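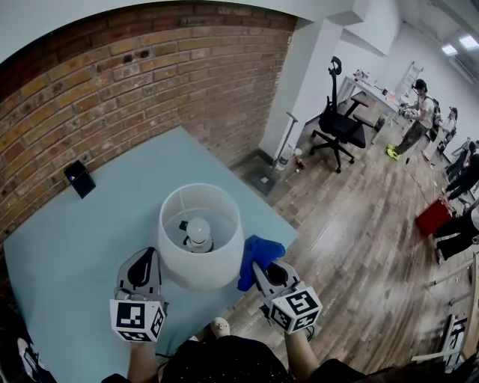 Jarosław Wysocka thinks I should stop moaning, press the export button and be done with it, and that if Claltness wants to close its groups then Claltness can close its groups. He wrote that to me at lunchtime, with a thumbs-up on the end, and I have been arguing with him in my head ever since (he is probably right, which makes it worse).

So, the news, for future me, who will have forgotten all of it. Claltness put up a banner this morning saying that Groups will become read-only in September and then go away. They want everybody to move over to the new thing, Channels, where one person posts and the others get to press a heart. Lovely if you're a celebrity! Our group is 37 people who like to talk over each other about old radio plays, and we'd need somebody to be the one who posts, and the rest of us would sit there pressing hearts like we're at a very quiet concert.

I did read the whole help page, to be fair to them. There's an export. It gives you a zip file with all the posts in it, and the replies are in there too, only they're in a separate file with long numbers where the names should be, so you'd have to match them up yourself. I tried it right away. 3112 posts came down, and I opened the first few just to see, and there was my own hello from when I joined, very stiff, with "Dear all" at the top like a letter to the bank. I didn't even remember writing it. Then I lost most of an hour reading the argument over whether to allow spoilers for things that were broadcast before any of us were born. I still say no warnings needed. I'd still lose that vote, I think.

The attachments don't come with the export. You have to go and save those one by one, and the menu for it is tucked behind the three dots and then behind another three dots. I saved 10 of them and my wrist hurt so I made toast.

Anyway, where do we go. The names flying around the thread tonight were Plelholm and Layug. Plelholm is the one I signed up for first. It looks nice, I'll give it that, big letters and lots of space, and the sign-up didn't ask for my phone number. But threads fold themselves up after six replies and you have to keep clicking to open them again, and with our lot you'd be clicking until bedtime. I looked all through the settings for a way to turn it off. There's a setting for what color the little dot is. There isn't one for the folding.

Layug is more like an old forum, gray on gray, and I felt at home in there straight away, which probably dates me. You can quote somebody and it keeps the quote! You can search by who said what! The trouble is the email. I asked it for one digest a day and it sent me a message to say the digest was on, then a message to say I had a new message, then a welcome, then a tip. I've muted it and now I don't know if I'll see it when somebody writes to me. I'll have to send myself a test from the other account tomorrow, if I can find the password.

Somebody also brought up Firum, and I said what's Firum, and was told it's an app where everything disappears after a week. Why would we want that?? We're people who listen to things recorded eighty years ago. I was a bit short about it and then went back and added a smiley, and now it looks sarcastic. Can't delete it either, the delete button is gone already, maybe part of the winding down or maybe just broken like last month.

What bothers me is the ones who never post. There are people in there who've only ever read along, and they won't see the thread, and they don't look at banners (who does), and one day they'll open it up and it'll be shut. I wanted to send a message to every member but the message-all button was taken out a while back for spam reasons. I could write to them one at a time. I did the first handful tonight before it told me I was sending too fast and to come back later. Me! Sending too fast! I type with two fingers.

I've told Jarosław I'll set up a trial board on Layug over the weekend and we can all go in and kick the tires. He said fine but he's not picking another username, he's keeping the one he has, and if it's taken he's out. I checked and it's free, so I've told him to go and grab it now.

Must remember to ask about the zip file and the long numbers. Also we're out of bread.

May 24, 2023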